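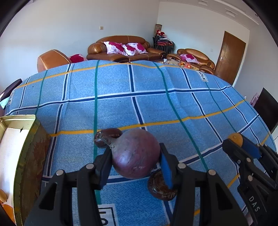
Kitchen & Pantry > Storage > Crocks and Keepers

Hafstein Onion Keeper, large

I wanted to love the first storage crock I ever bought, and I didn't. It was pretty, it had a tight lid, and every onion I put in it sprouted or went soft at the neck. Onions need air! So when we started making our own at Mumham, the holes came first and the looks came later.

The Hafstein is a stoneware crock with 8 vent holes in a ring near the base and a lid that sits on little feet, so air comes in low and drifts out the top. Inside it's unglazed, which helps soak up a bit of damp on muggy days. Outside you get a satin glaze in oat, slate or a green we call Troltolby (my favorite — it hides fingerprints beautifully).

I keep mine on the counter next to the bread box, away from the stove, and I fill it with red onions in the summer and yellow ones once it gets cold. Please don't put potatoes in with them. I know it's tempting, I've done it, and both go bad faster. If you want a matching home for your potatoes, the Zullska bin is a bit deeper and keeps the light out, and the two look great side by side.

A few things people write in to ask. Yes, garlic is fine in there, and so are shallots. No, it won't fit in most cupboards with the lid on, so measure your shelf first. Wipe the inside with a dry cloth when you refill it, and if you do wash it, leave it upside down overnight before anything goes back in. The dishwasher is okay for the lid only — the body is too heavy and I've chipped one that way.

The glaze varies from batch to batch, so yours may come out a shade lighter or darker than the swatch. I like that about them, but if you're matching a pair, order both together and put a note in the box at checkout.

Item no. 523
Material: stoneware, unglazed interior
Colors: oat, slate, Troltolby green
Lid: included, 300 g
Guarantee: 2 years against cracks in normal use
Next batch out of the kiln: May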